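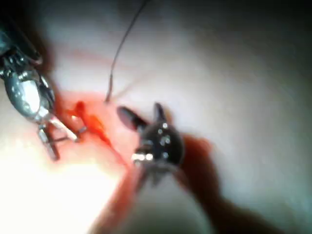 Two instruments at the tissue, suture thread entering between them.

Posted in April by the Rerwood skills desk

Annotating suturing video: working rules

These rules apply to all robotic suturing clips in the Nulach set. They replace the notes that came with the first 1,000 clips.

1. Name instruments by side of entry or by position, never by assumed role. Write "left" and "center". Do not write "driver" unless the needle is visible in the jaws.

2. Mark the thread from the point where it comes into view to the point where it meets tissue. If it passes behind a jaw, close the segment and open a new one.

3. Record jaw state as open, closed or unclear. An instrument seen nearly end-on is often unclear – use that value freely.

4. Label red areas "blood-stained tissue". Do not label them "active bleeding" from a still. That label needs at least 9 consecutive frames showing change.

5. Mask glare and deep shadow as separate regions. Do not extend a tissue label through either one.

6. Save the clip under its Tse number before you start the second pass. The second pass goes to a different annotator, who works without seeing the first.

Disagreements on rules 3 and 4 go to the review queue. All others are settled by the later pass. Clip 903 is the reference for thread segments.

Comments (3)

rindov_lab: Does rule 2 apply to the cut tail as well?

Rerwood skills desk: Yes, as its own segment, type "tail".

mk_annot: Clip 1,864 still has the old role names in it. Can someone reopen it?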